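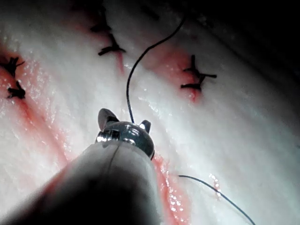 ## Closing by robot at Nistthorpe – who still gets to learn to sew?

**scrubsink_3609** – 7 July 2020

Our hospital is part of the Uvari group. Management has told us the Brikari system will do "assisted closure" on routine cases starting in November. Assisted means the surgeon sets the line at the console, and the arms place the stitches and tie them while the surgeon watches and can stop it. The sales deck says this "gives time back to the team."

I'm a surgical tech, 2 years at this site and longer elsewhere. Every time something has given time back to us, the time went straight into one more case on the list. I'd like to hear from people whose hospitals already have this. What happened to your day?

---

**lefthanded_resident**

The stitching is fine, I'll say that first. Black thread, short tails, knots sitting on the line. I've seen human closures I would be less happy with, including mine.

My problem is that closing is where I was taught to tie. You stand there at the end of a long case, someone watches your hands, and you get yelled at until your knots hold. If the arms do all of that, I don't know where the next class picks it up. The answer I got was "the simulator." I have done the simulator. It never bleeds on you and it never has a ride to catch.

---

**countsheet**

> The stitching is fine

Fine going by what? You can look at a knot with neat tails and have no idea how tight it is or what the skin edge will look like in a few weeks. I see red along a cut and a jaw holding a thread. I don't see an outcome. Our Brikari rep had a folder full of pictures like that and got very quiet when we asked for wound check numbers.

---

**lefthanded_resident**

Fair. I meant the ones I stood next to, and I followed those patients to the clinic. I'm not selling it.

---

**OR_desk_nights**

I run the schedule, so I'll speak up for the bad guys. We trialed the Jiang setup, which is a different maker but the same idea. Closing got more predictable. It did not get much faster, but I stopped having the case that was "ten more minutes" for an hour. People on the evening shift got home when the board said they would. That is a real change for somebody with kids and I don't think it should be waved off.

---

**scrubsink_3609**

I don't wave it off. Did you add cases, though?

---

**OR_desk_nights**

Yes. Not right away.

---

**countsheet**

There it is.

---

**drape_and_wait**

Circulating nurse here. What changed for me was the setup and the cleanup, and neither of those was in the deck. Somebody has to drape the arms, swap the instruments, keep track of how many uses each one has left, and send them down for cleaning. Sterile processing got 900 extra instruments to handle in the first stretch and no extra person. They had 2 people out with bad wrists by the end of it – I won't swear that was the cause, but I was the one calling down to ask where my tray was.

So the work moved downstairs, where the people who buy robots don't go.

---

**OR_desk_nights**

That matches what I heard from our basement. We did get them another position later, after a lot of emails.

---

**kelly_clamp**

Going to disagree with most of this. I've been a first assist for a long time and my neck and hands are shot from bending over and closing. If the arms want that part, they can have it. I'd rather be checking the closure with fresh eyes than doing it with tired ones. Residents can learn on the cases the robot doesn't touch, and there are plenty.

---

**lefthanded_resident**

There are plenty now. Those are the ugly ones, too. Nobody should be tying their first real knot on those.

---

**kelly_clamp**

OK, that part I'd put in writing before November. Ask for a fixed share of routine closures to stay by hand.

---

**scrubsink_3609**

I asked about a share at the staff meeting this afternoon and was told it would be "case by case." I've asked for the sterile processing headcount too, in writing. Will post whatever comes back.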